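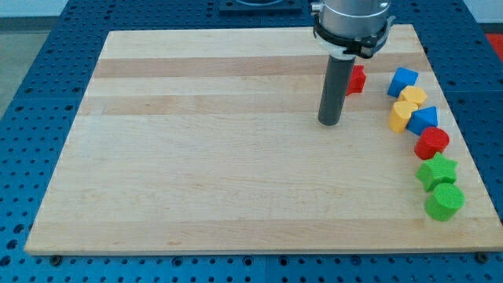 Test station: arm with rod tool over the wooden board, shape blocks along the right side.

Lists > Equipment Planning > Archive > December > Thread view

Re: Draft request for the second handling station
Posted by Adeel Mohmand, December, 4:10 pm

Dear colleagues,

Thank you to those who sent comments on the draft. I have copied the main points from Issa Ghanem's message and reply to them in turn.

> On behalf of the operations group, I would ask that the
> request separate the arm from everything that goes with it.
> Last year the Plurik quotation was approved as one line, and
> we then had to return for tooling, the table and the boards.
> I would also like to know whether the perforated table is
> required for the second station, or whether an ordinary bench
> would serve. Finally, is the lead time from Awad still
> 11 weeks?
> Issa Ghanem

On the first point, I agree. The revised request will have 3 lines: the arm and its controller, the tooling and collar, and the work surface with its consumables. Bilal Nseir will enter these separately in Relex so that each can be approved or held without delaying the others.

On the table, I recommend that we keep the perforated type. The wooden board at the present station sits directly on the hole grid, and the operators want to be able to move a fixture between stations and set it at the same position. An ordinary bench would cost less at purchase, but we would pay for drilling and alignment each time the layout changed. Hatem Filali has asked that the hole spacing be written into the order, and I have added it.

On lead time, Awad has confirmed 11 weeks for the arm. The table is quoted at six weeks and may be ordered later if the budget office prefers to divide the spending between two quarters.

Two matters remain open. The draft includes one plain rod tool of the type now in use for the pushing tasks. Gus Holloway has asked for a spare, and I support this – the cost is small next to a stopped station. The draft also allows for a second set of plastic shape blocks. I would ask the Trirnuvbridge site to say whether it wishes to share the present set or hold its own, as the storage cases must be ordered at the same time.

Service coverage is not included in any of the figures. It will be requested under the maintenance budget, as before.

Please send any corrections to the list before the planning meeting. Requests for additional items should name the budget code to be charged.

Regards,
Adeel Mohmand
Equipment Planning, Trirnuvbridge

Contact the list owner | Copyright Trirnuvbridge | Back to top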